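Label cell, Stestley workshop: setting up and looking after the gripper

Gallery and notes by Suqin Li
March 16, 2021

The label cell at Stestley has one arm, one gripper and one camera mounted close to the fingers. It handles paper and thin card labels on flat panels. This page covers the gripper end of the cell only: how the fingers are set, what gets cleaned, and which parts are changed on a schedule. The controller and the Stoment base plate have their own page.

Most faults on this cell start at the fingertip. A label is thin, so a tip that sits slightly proud of its normal position will press too hard and crease the paper, and one that sits back will slide over the edge without lifting it. The tip height is therefore checked at the start of every shift, before the arm is allowed to run at full speed. We use a 2 mm gauge under the tip with the arm in its park position. If the gauge drags evenly, leave the setting alone. 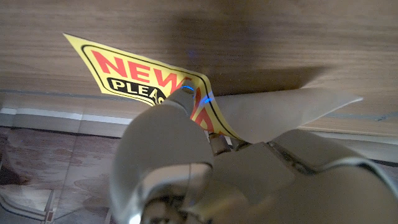
How often does the tip need to be replaced?
Every 800 hours of running, or sooner if the gauge check fails on two shifts in a row.

Yellow label with NEW in red capitals, bent where the silver fingertip meets it against a wood-grain panel. Two small blue lights are glowing at the tip.

Cleaning. Adhesive builds up on the tip and on the inner faces of the finger links. Isolate the arm, wait for the drive light on the cabinet to go out, then wipe the tip with a lint-free cloth and a little Clesano. Do not spray it directly on the gripper. The fluid runs back along the links and into the housing, and we lost a position sensor that way in our first year. Let the tip dry for 5 minutes before the next cycle.

Link joints. Check each joint for side play with the fingers half open. A small amount of movement along the pin is normal. Movement across the pin means a worn bush, and the finger has to come off. Mark the finger before removal - the two sides look alike on the bench but are not interchangeable. Refit with new screws and tighten in two passes.

Closing force. The working limit is set to 80 per cent of the value in the Ye handbook, which was written for stiffer parts than ours. Going higher does not improve the grip on paper. It only makes the crease sharper and leaves more adhesive on the tip. If a label will not hold at the working limit, clean first, then check the tip height, and change the force last.

Camera. The lens cover is wiped with a dry cloth after the fingers are done, never before. After any knock to the wrist, run the calibration routine and compare the offsets with the last saved set. Small differences can be accepted and saved. A large one usually means the bracket has shifted, so slacken it, seat it against the stop and run the routine again.

Records. Tip changes, force changes and calibration offsets go in the cell log with the hour reading. Cleaning is ticked on the shift sheet and does not need an entry.

The page for the cable run and wrist connector will be added in April.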